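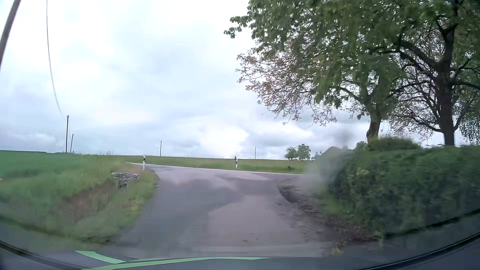
Where the lane meets the crossing road, white posts at the junction

July 22, 2018
Posted by the list moderator, Testlow Walkers and Wheelers

Hello everyone,

I've been meaning to answer this one all week and kept getting called away from the kitchen table, so forgive me if half of you have already sorted it out over coffee. I'll leave the original message in so the newer members can follow along.

> Hi all, first-time poster, long-time reader! My partner and I are
> thinking of doing the Testlow to Pustska ride at an easy pace, with
> one night on the way. We're both past 50 and our bikes are nothing
> flash. Is it really as quiet as people say? Where do you fill your
> water bottles? And is the Zulano guesthouse still going? The number
> in the old newsletter rings out. Any help gratefully received,
> especially about the hills, which I am dreading.

First of all, welcome! It's lovely to see a new name in the inbox, and please don't worry about the bikes. I did my first trip on a three-speed with a basket, and I'd have it back tomorrow if the frame hadn't rusted through.

Yes, it is quiet. We rode it again in June, midweek, and had most of the back lanes to ourselves apart from a tractor and a very cheerful postie. The one stretch I don't care for is the last bit into Zulano, where the lane runs out and you have to share with the quarry trucks. It doesn't go on for long, and if you get there after the quarry knocks off in the afternoon you'll hardly see one. Wear something bright anyway, please, for my sake.

Water is easier than it used to be. There's a tap on the side wall of the hall at Yurchenko, left of the door, and it's fine to drink from (let it run a bit first, it comes out warm and tastes of pipe). After that you've nothing until Zulano, so fill everything you own. I carry two bottles and an old cordial bottle in the pannier, and I've finished the lot more than once.

Now, the guesthouse. It is still going, but it changed hands over the winter and the new people only answer the phone in the evening, after 7. Keep trying. The rooms are the same as ever, the beds are a good deal better, and they'll let you put the bikes in the wash house overnight. Ask for the back room if you're a light sleeper. They do a proper breakfast as well, with porridge and stewed plums, and I would ride there for the plums alone.

As for the hills, there's only one I'd call a hill, and that's the climb out of Yurchenko. The sign at the top says 962 feet, though you start well up already so you don't have to earn all of it. I get off and walk the steep part and I'm not a bit ashamed. There's a bench near the top under some pines where we always stop for a sandwich. The run down the other side is glorious, but mind the gravel on the second bend, it collects there after rain.

One correction to the old newsletter while I'm at it: the bus back from Pustska is now the 806. It takes two bikes on the front rack and the driver won't squeeze on a third, so if you meet other riders at the stop, be nice and sort it out between you.

Do write and tell us how you get on. I'm always glad of a trip report, and we're short of them for the spring newsletter!

Warmly, and with a stiff knee,
Your moderator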